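Chapter 4
Teaching by Demonstration

4.1 Why show instead of write

The first three chapters treated robot motion as something a programmer writes down. A pose is chosen, a path is computed between poses, and a controller follows the path. This works well when the parts arrive in the same place every time. It works poorly when the job is to take a bottle from a shelf that was restocked an hour ago, or to open a round door whose latch is a little stiffer than the one next to it. The programmer would have to foresee every case, and the list of cases does not end.

Teaching by demonstration starts from the other side. A person who already knows how to do the task moves the robot through it, and the robot's sensors record what happened. The record is then used to build a controller, either by replaying it with small corrections or by training a model on many such records. This chapter deals with how the records are made. Chapter 5 deals with what is learned from them.

Two ways of making a record will be used throughout. In hand guiding, the teacher takes hold of the arm and pushes it where it should go while the motors carry only its weight. In remote control, or teleoperation, the teacher moves a separate device and the arm copies the motion. Hand guiding is quick to learn and gives the teacher a direct sense of contact. Its drawback is that the teacher's own hands and sleeves often end up in the camera view. Remote control keeps the view clear, but the teacher must judge distance and force with less to go on.

4.2 What the wrist camera sees

Most of the examples in this chapter come from the Feltau exercises, a set of 2,317 demonstrations recorded with a two-finger gripper and a small camera at the wrist. The camera moves with the hand, so the fingers stay in nearly the same part of the image while everything else shifts. A model trained on such images can learn where a thing is relative to the fingers, and this is usually what it needs to know.

The wrist view also has costs. It is close and narrow, and the surface in front of it may carry very little useful texture. Curved, shiny surfaces are the hardest. They show the room in place of themselves, and the reflection slides across the metal or glass as the arm moves.
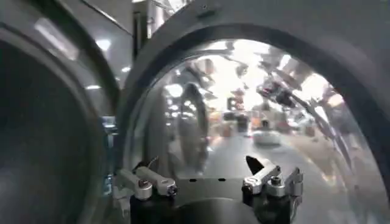
Figure 4.1 Open gripper fingers in front of a curved reflective surface inside a gray metal arch, seen from the wrist camera.

In a view like Figure 4.1, a person separates the rim from the reflection without effort. A model has to learn the difference from examples. If all the examples were recorded under one set of lights, it may learn the lights. For this reason the Feltau teachers were asked to vary their approach - a little higher, a little to one side - and to repeat each task at least 8 times.

4.3 When the wrist tilts

A second difficulty is angle. Teachers rarely keep the wrist level, and a camera fixed to the wrist tilts whenever the hand does. Straight shelves then run diagonally, and a ceiling light can take up the spot between the fingers where the target would normally be.
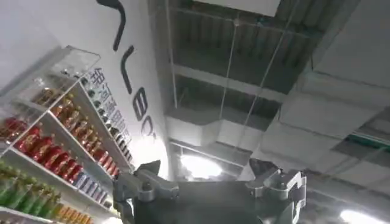 Figure 4.2 Upward wrist view with shelves of bottles at left and ceiling lights in the field of view.

Frames of this kind should be kept. Ollon and Bernance, the two student groups whose results are compared in Section 4.6, handled them differently. Ollon removed any frame in which the target was out of view. Bernance kept all frames and added the joint angles to the input. With 70 demonstrations per task, the Bernance controller recovered from a bad wrist angle more often, having been given records of what a teacher does next.

Before going on, readers should be comfortable with the wrist and base coordinate frames from Section 2.4. The Rezaei notation for recorded trajectories is introduced in the next section and used for the rest of the book.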